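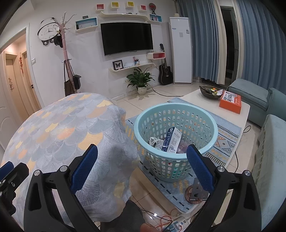

Volume is the amount of space a thing takes up. Capacity is the amount a container can hold. The two words are often mixed up, but they measure different things. A round plastic basket with a cardboard box inside it has a capacity, which is the space within its walls, and the box has a volume, which uses up part of that space. The oval holes in the sides mean that the basket could not hold water. It still has a capacity for solid things such as boxes and cloth.

Units

Volume is measured in cubes. One cubic centimeter is a cube that is one centimeter long, one centimeter wide and one centimeter high. It is small, so a larger unit called the liter is also used. One liter is equal to 1000 cubic centimeters. A 2 liter bottle holds twice that much. A storage bin sold as 41 liters holds the same amount as 41 bottles of one liter each.

Measuring a box

Measure the length, the width and the height on the inside of the box. Multiply the three numbers. If a box is 20 centimeters long, 15 centimeters wide and 10 centimeters high, its capacity is 3000 cubic centimeters, or 3 liters. All three measurements must be in the same unit before they are multiplied.

Measuring a container with sloping sides

Many containers are wider at the top than at the bottom. Multiplying three numbers gives the wrong answer for these shapes. The simplest method is to fill the container with water and then pour the water into a measuring jug.

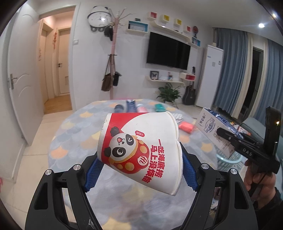 Read the jug at eye level. The surface of the water curves up slightly where it touches the sides, so take the reading from the lowest part of the curve. If the jug fills before the container is empty, write down the amount, empty the jug and carry on. Add the amounts at the end.

Measuring a solid object

A stone has no flat sides to measure. Put water in the jug and write down the level. Lower the stone in on a string until it is fully under the water, and write down the new level. The difference between the two levels is the volume of the stone. This is called displacement. It does not work with a sponge, which soaks up water, or with a cork, which floats unless it is held down.

Chege Science Pages, updated 14 Apr 2020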